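Workshop notebook, sound and stage
October 15, 2021
Entry by Severyn Fedoruk

Buzz in the left side of the house PA, continued. Mélanie Penner had the board for the Flovdale show last night and wrote it up on the show sheet: steady buzz in the left main from doors onward, louder when the stage lights came up, gone for most of the second set, back for the encore. She moved the acoustic guitar to another channel and it made no difference. She also pulled the left main down a little for the quiet songs, and nobody in the room complained.

I had the hall to myself until the bar delivery, so I went through it from the speaker end back.

Left main on its own, input cable pulled at the amp: silent. Amp on, nothing plugged in: silent. So the amp and the speaker are fine, and I am glad I did not open either one. Plugged the cable back in at the amp and pulled it at the board end: faint buzz. Plugged it in at the board with all faders down: same faint buzz, maybe a touch more. Brought the stage lights up to half on the dimmer and the buzz got harsh, the way Mélanie described it. At full it dropped back down again. Half is the worst, which is usual for these dimmers.

Swapped left and right at the board. Buzz stayed on the left. Swapped at the amp. Buzz moved to the right speaker. That puts it in the cable run between the two, meaning the snake or the patch at the back of the rack.

The returns come down the snake on the last pair of lines. I opened the stage box and looked at the connectors. The left return has been re-soldered at some point, not by me, and the shield was hanging on by a few strands. I wiggled it with a plastic stick and the buzz cut in and out. Second set of the show was probably a lucky position.

Repair on the left return, stage box end:

Cut back to clean cable. There was enough slack inside the box for it, but only just. Next person who cuts this line will have to open up the strain relief and pull some more through.

Stripped, twisted and tinned the shield. Sleeved it this time. It was bare before, and lying close to the case of the box.

Soldered shield, then hot, then cold. Checked with the meter against the plug at the other end. All three go through, nothing crossed, nothing to the case.

Put the strain relief back. One of the screws is stripped and I used a longer one from the drawer. It sticks out on the inside but touches nothing. Put tape over it anyway.

Powered up, faders down, lights at half: there is still a buzz, much lower. You have to stand right at the left main to hear it. With the lights off it is gone completely. So the bad joint was most of it and the rest is the snake picking up the lighting cable. They run side by side along the wall for the length of the room and are strapped together at the corner by the merch table. I remember doing that in April when we were trying to get everything off the floor before the first shows back, and it was a bad idea. Cut the straps and pulled the snake away from the lighting cable as far as it would go. With the two apart I can't hear anything at the speaker with the lights at any level.

It can't stay the way it is now, as the snake is lying loose along the foot of the wall where people stand. For tonight I taped it flat. The proper fix is to put the lighting cable up high and leave the snake where it is. Needs hooks, and somebody holding the ladder.

Other things from the same session:

Monitors. The band asked for more vocal in the center wedge all night and Mélanie said it was ringing before it was loud enough. Set up a vocal mic in the normal spot and turned it up until it rang. There is one strong ring in the low mids and a thin one much higher up. The wedge was sitting on the hollow part of the stage where the trap is. Moved it 2 feet downstage onto the solid part and the low one mostly went away. Took the thin one out on the graphic. I have marked the new spot on the stage with tape, so please put it back there when the stage gets cleared. If the singer wants to be further back, move the singer's mic and leave the wedge on the mark, then check it again for ringing.

Direct boxes. We have 10 on the list and I found seven in the case and one in the piano bench. The other two are either with the band or in somebody's bag. I'll write to Flovdale and ask, in a friendly way, as we have also ended up with a capo and a very nice tuner of theirs. Of the ones here, one has a ground lift switch that does nothing in either position. Put a strip of red tape on it. It works as long as you don't need the lift.

Mic cables. Ran all the cables from the stage bin through the tester. Three bad. Two were the plug end and I fixed them. The third is broken somewhere in the middle, and I cut it down to make a short one for the kick drum. Please do not throw bad cables back in the bin. Tie a knot in them and leave them on the bench. I know it is dark and late when the show ends, but the next person finds out about it during sound check.

Vocal mics. Took the grilles off and washed them in warm water, dried them with the fan. The foam inside the oldest one is coming apart and I left it out. It pops a bit more now. Order foam.

Stage left outlet strip. Warm after the show, per the show sheet. I couldn't get it warm today, but I didn't have two tube amps on it. Took it out of use. The spare is shorter and does not reach the drum riser, so for Després the keyboard will need an extension from stage right. The electrician is coming for the kitchen lights anyway and I'll ask for a look at the wall outlet on the same visit.

Notes for Després, next show in the room:

Their stage plan is pinned above the bench. Two singers, upright bass, fiddle, keyboard, small drum kit. They carry their own fiddle pickup and preamp and want it straight into the board. The bass is on a clip mic plus a pickup. Give them separate channels and start with the mic fully down. In a room this size it picks up the kit before it picks up the bass.

They asked if we can record the set off the board. We can, but what comes off the board in here is vocals and fiddle with hardly any drums, since the drums are loud enough without help. I told their contact this and suggested a pair of mics over the front of the stage mixed in afterward. Mélanie has the recorder. It needs a new card, the old one gave an error at 189 files and would not take another until I had cleared it.

Load-in is through the side door as the front will be blocked by the Clavham street work. Somebody has to be inside to open it, as the bell is still out.

The Utier people, who have the room for the afternoon before, want one wireless mic and a music player through the PA. Leave them the small mixer only. Last time the big board was left open to them and every gain knob had been moved by the time I came in. Cover on, please.

Checked after all of the above: pink noise through left and right, both even. Walked the room with a record playing. Left side a little brighter than the right near the bar, same as ever, that's the window. Lights to half, lights to full, no buzz. Left it all on for an hour while I did the cables and listened again. Still clean.

Not sure yet: whether the right return was soldered by the same hand as the left. I opened the connector and it looks all right, but I did not redo it. If a buzz turns up on the right during a show, swap the return to the spare line on the snake, it's labeled now, and write the time on the show sheet.

To get: foam for vocal mics, solder (last of the roll is on the bench), cable hooks, red tape, a long outlet strip with a proper switch, card for the recorder.

To do: lighting cable up high. Ground lift switch on the taped direct box. Screw in the stage box. Letter to Flovdale. Move the snake slack to the stage end, so there is something to cut next time.

Mélanie added on the show sheet that the talkback mic is too quiet to be heard from the stage. It had its pad switched in. Switched it out.

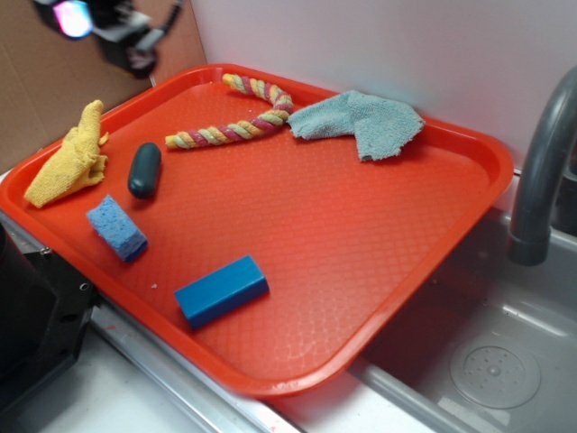

Clavham Hall - Sound and Stage Crew

Notebook entries are copied here from the book on the bench. If you add something by hand in the book, put your initials next to it so it can be typed up under the right name.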